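Call for participants: hand-held gripper study, Flomcombe

We want people to pick things up and put them down again, using a gripper in each hand, and to do it while we vary the one thing most studies keep fixed: the state of the finger pads. You will be paid. The glory is modest.

Background
Our pilot collected 151 demonstrations of people putting small objects into a lidded box. People adapted to tired pads within a few tries, usually by squeezing harder and muttering. The policy trained on their recordings copied the squeezing. We would now like to know how much of that habit comes from the rubber and how much from the person.
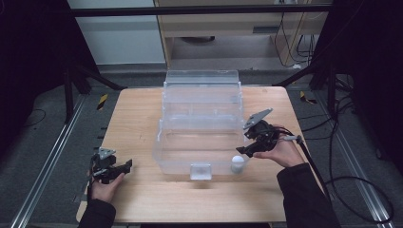

What you will do
You stand at a table with a gripper in each hand and move small things, a ball among them, into a clear plastic box. You open the lid, you shut the lid. Then you do it again with a different set of pads, and we ask which you preferred. Sessions last over 300 minutes in total, split across two visits, with tea.

The comparison has two arms. One uses fresh pads. The other uses pads with a full working life behind them, frayed and peeling at the edges, which our pilot participants described in terms we have left out of the paper.

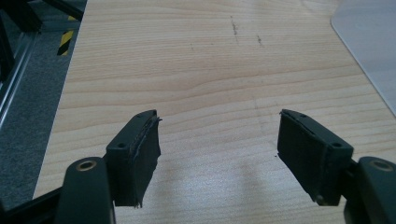
Page last changed: 26 November 2025

We record the motion of both grippers, the view from each one and the view from head height. Your face is not needed and your opinions of the pads are.

The task list comes from the Kozłowski protocol, shortened to 11 tasks after complaints. The analysis will use Iritz, our scoring tool, which marks a dropped ball severely and has never held one.

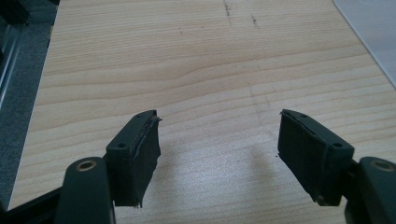

Who can take part
Anyone aged 18 or over who can stand comfortably for half an hour at a stretch and has the use of both hands. Left-handers are especially welcome, as the pilot had very few. Experience with robots is no help and occasionally a hindrance.

We have 29 places, and sessions run until the end of May.

How to apply
Leave your name at the Holtgate building reception, or use the form on the study page. Please say which hand you write with. Wear sleeves you can push up.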